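Subject: Re: [kit-swap] Red knit tops, folding before the October bags
From: Lai-ching Tai

On Mar 26, 2023, Karagiannis wrote:
> Are the red tops with white trim washed at 30?
> And do they go in flat or rolled?

I wash mine at 30, but check the care label — it's sewn inside near the hem. Lay the top flat and smooth the collar first. 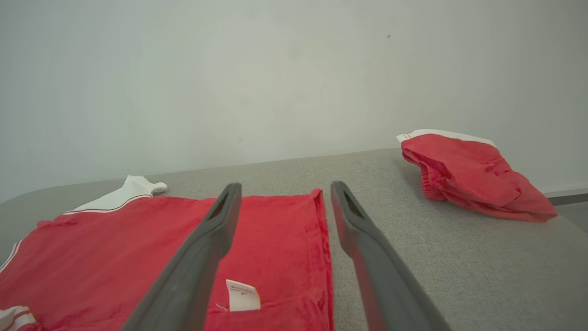
Sleeves go in next, then fold up from the bottom. Rolled ones crease badly in the Marville bags.
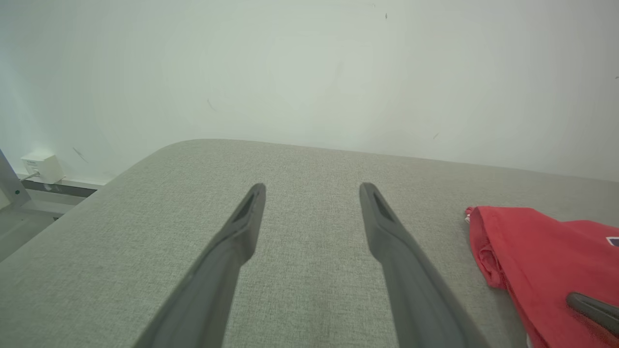
STILL TO FOLD

Red knitwear or other red cloth, for Lumholm. Bag 227 has room.

Lai-ching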